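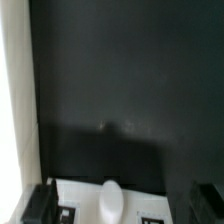

Offene Werkstatt bei Szabo, Oktober. Notizen vom Nachmittag, noch unsortiert.

Ankunft kurz nach zwei, Parkplatz voll, also oben an der Straße. Anmeldung am Tor, Besucherkärtchen, dann gleich los. Ona Lūse führt die Gruppe, spricht schnell, zum Glück laut. Halle hat 1140 Quadratmeter, früher Druckerei, man riecht's noch ein bisschen.

Erste Station Kleinteile: Schubkästen für die Sortierschränke der Reihe Skullen. 2556 Stück im letzten Monat, sagt Lūse. Neue Wandstärke, etwas leichter als vorher. Durfte einen in die Hand nehmen, Kanten sauber, Boden biegt sich minimal. Ob der mit Schrauben drin hält? Gefragt, Antwort: bei normaler Füllung ja. Na gut.
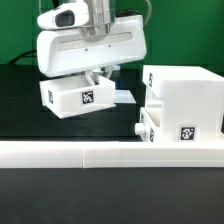
Weißer Kasten mit Marker an der Vorderseite, über dem schwarzen Tisch.

Danach Lager. Regale bis unters Dach, Nemura und Tereo getrennt, weil andere Maße. Passen also nicht ineinander, schade, hab zuhause beides. Nachkaufen einzeln geht erst ab nächstem Jahr, bis dahin nur im Satz zu 40.

Kaffee gabs hinten, Kuchen war schon weg. Werksverkauf dito fast leer, nur noch Deckel und und ein paar Etikettenhalter. Wer hin will: früh kommen. Rund 2000 Besucher erwarten die bis zum Abend, gefühlt waren alle vor mir da.

Zurück zum Auto halb fünf. Prospekt im Lager liegen gelasen, schicken sie per Post.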